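Print this page | E-mail this page

Sedelby Guest Room Program
Progress report to the Gusomum Fund, period ending November
Prepared by Selma Mladenović, rooms and linen

1. Scope of the period

Work under the grant continued in the east wing of the Sedelby, which has 16 guest rooms. The period covered three items: the linen count and replacement plan, the revised procedure for guest clothing left on beds, and the condition survey of the case furniture and headboards. The linen count is complete. The clothing procedure is in draft and in use on the east wing only. The furniture survey is open.

The window work listed in the original schedule was moved to the next period at the fund's request and is not covered here.

2. Bed linen and pillows

The count was taken by shelf and by room on the same Monday, so that no piece in transit to the laundry was entered twice. The total for the house is 3,043 pieces, including flat sheets, duvet covers and pillowcases. Towels are held in a separate ledger. Pieces with open seams, permanent stains or thinning along the fold were set aside and tagged.

Pillows were checked by hand after the cases came off. The check covers loft, seam condition and recovery after compression. A pillow that stays folded when laid flat goes to the second shelf and is tested again the next day before it is written off. The two sizes in use are still being mixed on the same bed, and the larger size is often placed in front. The bed layout card will be changed to show the larger size at the back.
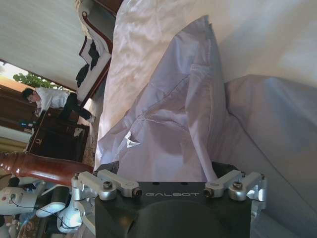
Pillows on a white sheet during the bed check. Turned bedpost at left.

Replacement cases are on order from Farnine: 500 in the first lot, white, envelope closure. The sample cases passed the wash test for shrinkage. One sample had a seam allowance below our specification, and Farnine has agreed to correct it before cutting. Delivery has slipped once. We are holding the old cases in service until the first lot has been checked against the sample.

Sheet fit is less settled. The bottom sheets purchased under the earlier contract have a slight sheen and slide on the mattress protector, so corners pull out when the bed is worked on from one side. A deeper tuck at the foot corrects most of it but adds time per bed. A cotton protector with a rougher face is being tried in two rooms.

3. Guest clothing

Under the old procedure, clothing found on a bed was folded and stacked on the nearest flat surface. Complaints over the last season were mostly about creased shirts. The draft procedure reads as follows:

Clear the duvet of bags, cables and chargers before handling any garment.
Lay the garment flat at the foot of the bed, collar toward the pillows.
Shirts go on a hanger. Insert the hanger from the hem or the open front. Do not stretch the neck.
Jackets are laid out full length and smoothed, sleeves along the sides, then hung or folded according to weight.
Knitwear is folded and never hung.
Remake the duvet last.

Steps one and six are the ones most often skipped.

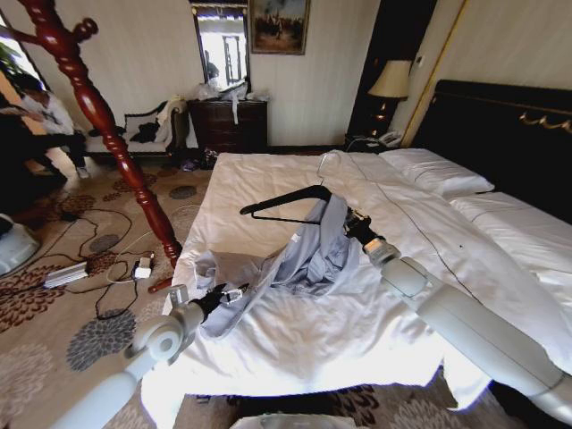
Hangers are the weak point in the procedure. The closets hold a mix of wooden, wire and plastic types left over from earlier purchases, and the shoulder widths differ enough to mark a fine cotton. The slim black plastic type, as used for the gray-blue shirt on the duvet, is light and easy to pass under the fabric, but the shoulder is narrow and offers little support to a heavier garment. We propose to keep it for shirts and to buy a wider type for jackets. Kos has quoted for 1,000 pieces in a single finish. The quote is within the budget line, and approval is requested in section 5.

4. Furniture and room surfaces

The survey form covers the bed frame, headboard, nightstand, dresser, mirror and framed pictures. Dark wood pieces are generally sound -- wear is concentrated on drawer fronts and around the handles. The gold trim on the headboards collects dust in the relief and needs a soft brush. Spray polish is no longer to be used on it.

Nightstands carry a lamp and a telephone, which leaves limited space for a guest's own things. No change is planned to the lamps. Lampshades will be vacuumed on the monthly list.

Dresser tops remain a problem during service. Plastic bags and supplies are set down there while the bed is being worked on, and in several rooms they hid the surface that was to be inspected. A cart shelf has been assigned for bags, and the survey of dresser tops will be repeated once it is in use.

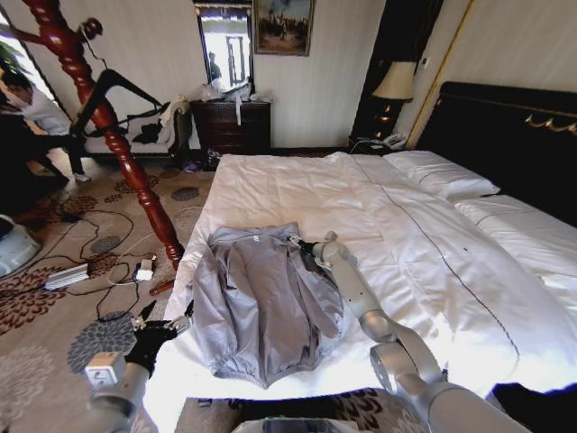
5. Decisions requested

a) Approval of the Kos quote for hangers, as described in section 3.
b) Permission to carry the unspent window allowance into the next period.
c) Confirmation that written-off pillows may be released for textile recycling.

6. Next period

The Farnine lot will be checked on arrival and entered in the ledger by room. The clothing procedure will be extended to the west wing after the wording of the jacket step has been settled; staff have asked for separate wording for lined and unlined jackets. The protector trial will run through one more wash cycle. Remaining furniture forms are to be filed with the rooms office, with the dresser tops marked as second visit.

Questions on the linen ledger should be sent to Selma Mladenović through the rooms office.

Contact | Copyright Sedelby Guest Room Program | Back to top
This site uses cookies to remember your settings. Accept | Decline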